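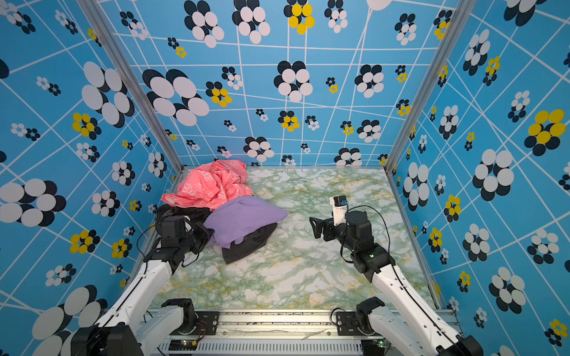

Blue flower print on the walls, green marble print below.

Part 3: Your first loads in the Matden

Last updated 2025-03-15
Reading time: 4 minutes

Okay, so your washer is level, the hoses are on, and you've run it empty once like I begged you to in the last part. Now we get to put clothes in it! I've had my Matden since August and I've made most of the mistakes below myself, so go easy on yourself if the first load comes out weird.

Before you start

Check that the cold tap is open all the way. Mine was only half open for the first few weeks and I thought the machine was just slow. Also make sure the washer has its own wall outlet. The heater in this model pulls 2,000 watts, and it doesn't want to share.

CAUTION: No extension cords, please, not even the thick orange one from the garage.

Sorting

1. Make your piles. I do whites, lights, darks, and towels. Pinks and purples can usually go in together once they've been through the wash a few times, but anything brand new and bright gets its first bath alone.

2. Read the care labels, at least on the stuff you'd be sad to lose. The little tub with a number in it is the hottest water that item can take. A hand in the tub means hand wash, and the Matden's Gentle cycle is close, but I still wouldn't risk a wool sweater in it.

3. Empty the pockets. Then do it again (tissues, always tissues).

4. Close zippers and hooks, and turn printed things inside out. Cuffs and waistbands with elastic in them should be pulled open flat before they go in, so detergent doesn't get stuck in the gathers.
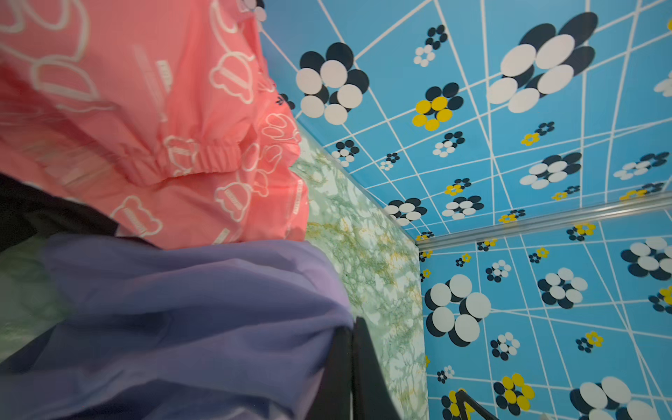 Bear print and a gathered band, with purple cloth alongside.

Note: Thin, slippery fabrics do better in a mesh bag. I bought mine at Gurngate, in the aisle with the ironing board covers, and the zippers have held up fine.

Filling the drawer

The drawer has three slots and the markings on them are tiny. Left is the main wash, middle is softener, right is prewash. Yes, I know, prewash should come first. I put a strip of masking tape on mine and wrote on it with a marker, and I've stopped getting it wrong.

5. Pour liquid detergent into the left slot. I use Shehu, the plain unscented one, and I fill the cap to the first line for a normal load. Go up to the second line if you have hard water. Here in Flirnham the kettle goes white in a week, so second line it is for me.

6. Skip the softener for towels. It makes them feel lovely and then they won't dry you.

7. Push the drawer shut until it clicks. If it's not clicked in, you get a puddle.

CAUTION: Don't pour bleach into the softener slot. It gets released at the last rinse and stays in your clothes.

Spots and stains

Take a minute under a good light before you load anything. A spot that goes through hot water or the dryer is a lot harder to shift afterward.

8. Dab on a little detergent with your finger, wait, and rinse with cool water. For greasy marks, I use dish soap first.

9. Still there? Soak the piece in the sink overnight, then wash it on Cool with the rest of its pile.

10. Look again before drying. If you can still see the mark, air dry and have another go.
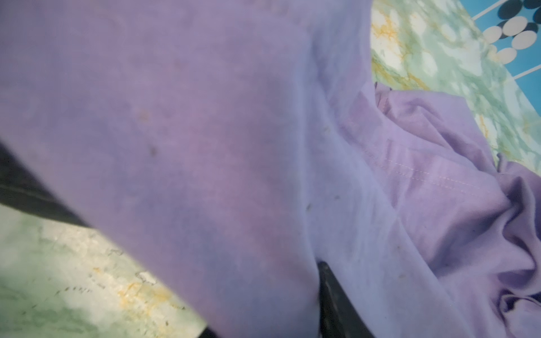 A reader wrote to me after the first version of this guide that she never bothers with the sink at all: she puts the spotted things in the drum, starts the cycle, hits Pause once the water is in, and leaves it until morning. I tried it and it does work on the Matden, but the door stays locked the whole time, so be sure everything you want is in there.

Running the cycle

11. Load the drum loosely. You want to be able to fit your hand in on top of the clothes - flat, palm down.

12. Turn the dial to Everyday, set the temperature to Cool, and press Start. The display will show 35 minutes. It may add more time once it has weighed the load, and that's normal.

13. When it beeps, wait for the lock to click before you tug on the door. Leave the door and the drawer open a crack until the next load.

If it stops mid-cycle with the E4 light on, the drain filter is probably clogged. Put a shallow tray and an old towel down first, then open the little flap at the bottom right. I found a hair tie and a guitar pick in mine.

Related
Part 1: Getting the Matden through the door
Part 2: Hoses, leveling, and the empty run
Part 4: Cleaning the filter and the door seal
Hard water in Flirnham: what I use and how much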